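Kitchen Tasks Working Group, Nornano
Minutes of the February meeting, started at 2 p.m.

I took the notes this time, so you get them my way. If I've put words in your mouth, tell me before the next one and I'll fix it. Teodoro Meléndez chaired. Havby and Karakaya both sent people, and the Barkska folks dialed in and then dialed in again when the sound went.

Last month's minutes

Approved with one change. I had written that Havby "agreed" to share their reset script. They would like it to say they "agreed to look at sharing" it. Fine, changed. (They did share it in the end, the same afternoon we met, so thank you!)

Naming rules for tasks

This ate the first half hour. We have three labs writing task names and three ways of doing it, and the merged list is a mess. Karakaya puts the object first, Havby puts the verb first, and we put whatever the person typing felt like. Teodoro asked for verb, object, place, in that order, all lowercase, and we went around on whether "place" should be there when the task doesn't end anywhere in particular. Turning a knob, for instance. Where does that end? We settled on leaving the last part off when there's no destination, and never filling it with "none."

Old names stay as they are until the next release. Barkska will write the lookup table. I said I'd check it, and I have already regretted saying so, but I will.

What counts as a success

The rule we've been working under says a simulated run passes if the target is in its goal state at the final step. Karakaya brought a set of 300 runs they had gone back through by hand, and 14 of them passed under our rule when they shouldn't have. Most were knob tasks. The arm brushed the lever on its way to something else, the lever happened to land inside the allowed angle, and the checker was happy.

We talked about this for a good while. Havby wanted contact checks, meaning the fingers have to be touching the lever while it moves. I liked that until Barkska pointed out that a brush is also contact. Then we got to the version we kept: the goal state has to hold for 40 steps in a row with the gripper clear of the control. It won't catch every lucky bump, and we wrote that into the guideline in so many words, so people don't lean on the number more than they should. Anybody reporting pass rates to the group from now on says which version of the rule they used. Please don't mix the two in one table. I've done it myself and it took me a whole morning to untangle.

There was a side question about levers that look alike. If an appliance has two of the same knob, one above the other, the instruction has to say upper or lower. "Turn the knob" is out. Teodoro wanted this as a hard rule and got it without a fight, which may be a first for us.

Close views

Havby asked whether runs should be thrown out when something big blocks the camera. My feeling, and I said it louder than I meant to, is no. A held object or a nearby one taking up half the view is ordinary life for an arm working in a kitchen, and if we clean all of that out we end up with a very tidy set that teaches the wrong lesson. Karakaya's worry was different and fair: reviewers can't tell what's going on, so they guess, and then the guess becomes the label.

So the guideline now says keep the run, and let the reviewer mark a step "can't tell." A reviewer should look at the steps before and after, and at the simulator's own record, before labeling anything from one view. No one gets dinged for using "can't tell" a lot. Barkska asked for a cap on it and we said not yet — let's see how people use it first.

Stopping and resets

Short one. If a run in simulation goes wrong (arm through a counter, object shot off into space, you've all seen it), stop it and keep the log. Don't quietly rerun with a new seed and drop the bad one. Three people admitted to doing exactly that, and I was one of them. The log goes in the shared folder with a line on what went wrong, and one line is plenty.

Karakaya asked if the same goes for real hardware. It does, plus the usual stop button and sign-off steps, which we didn't touch this time. Those have their own document and I'd like to keep it that way.

Who's doing what

Barkska: lookup table for the old names.
Karakaya: send around the 14 bad passes so we can all rerun the new check on them.
Havby: draft wording for the "can't tell" mark, half a page at most.
Teodoro: update the guideline and number it 3.
Me: check the table, write this up.

Any other business

Havby would like meetings to start at 1 instead of 2 because of their lab hours. Karakaya would rather not. We left it at 2 for now and Teodoro will ask again by email.

I also asked that people paste a view from the run itself when they raise a question about a control. Words like "left one" and "the front" had us talking past each other for ten minutes today, and one look would have sorted it out. Everybody was okay with that, so I'm starting with these minutes.

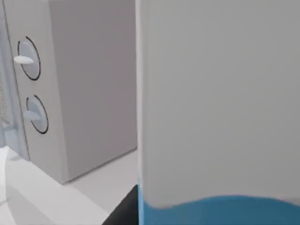

And please put the run name in the email next to whatever you paste, in the new format if you can manage it. Send corrections to me, and anything for the next agenda to Teodoro. We finished at 3:40.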